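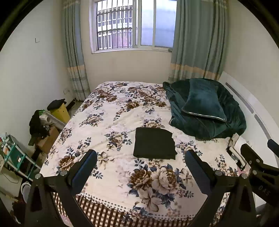 4 Aufstellen und Inbetriebnahme

4.1 Vor dem ersten Gebrauch

Die Wärmeunterlage Sketent wird unter dem Spannbetttuch direkt auf der Matratze verwendet. Decken und Tagesdecken dürfen während des Vorwärmens aufliegen, Kissen, Koffer und andere schwere Gegenstände nicht.

Prüfen Sie den Lieferumfang:
Wärmeunterlage mit Anschlussbuchse
Bedienteil mit Netzkabel
4 Haltebänder
Kurzanleitung

Achtung: Unterlage nicht in Betrieb nehmen, wenn das Gewebe eingerissen, die Buchse verformt oder das Netzkabel gequetscht ist. Wenden Sie sich in diesem Fall an den Kundendienst von Doležal.

4.2 Unterlage auflegen

1. Bettzeug und Spannbetttuch vollständig abnehmen.
2. Unterlage mit der bedruckten Seite nach oben auf die Matratze legen. Die Anschlussbuchse zeigt zum Kopfende.
3. Unterlage glatt streichen. Falten im Heizbereich führen zu Wärmestau.
4. Haltebänder an den Ecken einhängen und unter die Matratze führen. Die Bänder müssen flach anliegen und dürfen nicht verdreht sein.
5. Spannbetttuch aufziehen. Die Buchse bleibt seitlich zugänglich.
6. Sitz der Unterlage nochmals von Hand kontrollieren.

Hinweis: Bei Matratzen über 200 cm Länge wird die Unterlage am Fußende ausgerichtet. Der Kopfbereich bleibt unbeheizt.

Hinweis: Auf verstellbaren Lattenrosten ist sicherzustellen, dass Unterlage und Kabel beim Verstellen nicht eingeklemmt werden. Verstellen Sie den Rost vor dem Einschalten einmal über den gesamten Bereich.

4.3 Bedienteil anschließen

1. Stecker des Bedienteils bis zum Einrasten in die Buchse schieben.
2. Netzstecker in eine frei zugängliche Steckdose stecken. Die Anzeige leuchtet kurz auf und erlischt.
3. Schiebeschalter auf Stufe 2 stellen. Die Anzeige leuchtet dauerhaft.
4. Nach 5 Minuten mit der flachen Hand prüfen, ob sich die Fläche gleichmäßig erwärmt.

Bleibt ein Bereich kalt, Netzstecker ziehen und Steckverbindung prüfen. Tritt der Fehler erneut auf, siehe Abschnitt 7, Störungen.

Achtung: Das Bedienteil darf nicht unter dem Kissen oder unter der Decke liegen. Netzkabel nicht um das Bedienteil wickeln.

4.4 Zeitschaltuhr Cureron (Zubehör)

Die Zeitschaltuhr wird zwischen Steckdose und Netzstecker gesetzt. Einstellung der Uhrzeit und der Schaltzeiten siehe Beiblatt. Schaltuhren anderer Bauart sind nicht freigegeben.

4.5 Außerbetriebnahme und Lagerung

1. Schalter auf 0 stellen und Netzstecker ziehen.
2. Unterlage vollständig abkühlen lassen.
3. Bedienteil abnehmen, Unterlage locker rollen und trocken lagern. Nicht knicken.

Aufbewahrungstaschen sind unter der Bezeichnung Mutport als Zubehör erhältlich.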